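Laying a striped floor that stays straight

Reading time: 4 minutes

The floor fitter at Gonville has been laying striped sheet and plank for 12 years, most of it in workshops, small offices and hallways. The firm has 2 fitters and a van, and takes on the jobs that larger contractors price out of reach. We met at the unit in January to talk about stripes, which the fitter regards as the least forgiving pattern sold.

"A plain floor hides a lot," the fitter said. "With stripes, anyone standing in the doorway has a ruler in front of them."

The first decision is direction. Most customers ask for the stripes to run along the length of the room, and in a corridor that is normally right. In a square room the fitter prefers to run them towards the main window, so that light travels along the joins. Side light picks out every lipped edge. The second decision is where the pattern starts, and here the usual advice to work from the longest wall is ignored.

"Walls are not straight. I have measured a wall that wandered 40 millimetres from one end to the other. If you start there, the stripes follow it, and by the far side you have a wedge."

Gonville's method is to snap a chalk line down the middle of the room, check it against the door threshold, and lay outwards in both directions. The error is then shared between the two skirtings. A tapering cut under a skirting board is hard to see from standing height. The same cut against a threshold is plain to everyone.

Subfloor preparation takes up more than half of a typical job. The fitter uses a two-metre straight edge and marks hollows in pencil and high spots in crayon, so that the two are not confused later. Hollows are filled with a levelling compound from Flutard, mixed slightly stiffer than the bag suggests for small patches. High spots are ground back. On a pale floor the dust has to be vacuumed twice, as grit under thin sheet shows as a pimple within weeks.
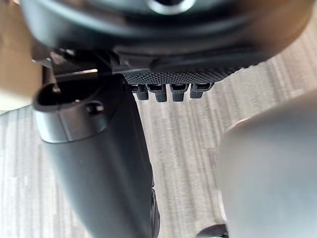
Fonseca asked whether a pale stripe was a sensible choice at all for a room with equipment standing on it, given that a darker one would hide scuffs. The fitter had heard this before and did not agree.

"Dark floors show dust and pale floors show rubber. You choose which one you would like to clean. Rubber comes off with a white pad and a bit of neutral cleaner. Dust is back by the afternoon."

Point loads are a different matter. Anything heavy on narrow feet will mark soft sheet, whatever its colour, and the dent is more noticeable where it interrupts a stripe. The fitter recommends spreader plates under the feet and asks customers for a list of what will stand where. Few supply one. In the Kasden job, a run of workrooms over 116 square metres, the list arrived after the adhesive had been ordered, and a firmer grade had to be found for one of the rooms.

That job also raised the question of joins between rooms. The customer wanted the stripes to carry through 3 doorways without a break. It can be done, but each room must be set out from a single line, and the doors have to come off for the duration.

"We ran a string right through the building and left it up overnight. In the morning we checked it again before cutting anything. It had not moved, but I have known one that did."

Adhesive is spread with a fine notched trowel, and the sheet is rolled in both directions, first across the stripes and then along them. Rolling along them first can stretch the material slightly and push the pattern out. Heating goes off the day before and stays off until two days after. Furniture can come back after that, lifted and not dragged.

Asked about repairs, the fitter was brief. Keep the offcuts, write the batch number on the back, and store them flat. A patch from a later batch may match in colour but the stripe spacing can drift by a millimetre – enough to be seen.

Related items
Choosing a levelling compound for old concrete
Door thresholds: flush, ramped or covered
Removing rubber marks from pale sheet flooring
Setting out from a centre line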